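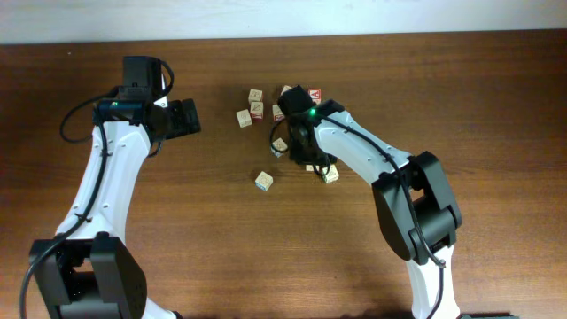 Figure 2. Small wooden alphabet blocks on the tabletop.

3.2 Materials and Table Layout

The study used small wooden alphabet blocks of the type found in many early reading classrooms. Blocks were drawn from a stock of 500 held at the Litstead site, and any block with a worn or chipped letter was set aside before use. All layouts were prepared on a wooden table placed against a plain wall, so that few other objects would compete with the letters for attention.

Following Ajayi and Fu, we treated a layout as scattered when the blocks followed no row or column and no word could be read from neighboring letters. Of the 90 layouts prepared, 78 met this definition and were kept for analysis.

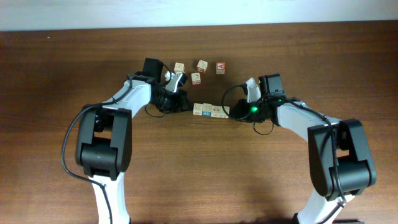

The remaining layouts were left out for one of two reasons: a short word had formed by chance, or the blocks lay so close together that their edges formed a line. Two raters, Wike and Ekpo, judged each layout separately – disagreements were settled by a third rater, Chornovol, who had no part in preparing the table.

Block spacing was not fixed in advance. Earlier work at Morkton used a printed grid under the blocks, but children in that study tended to read along the grid lines. Grid and open layouts are compared in Section 4.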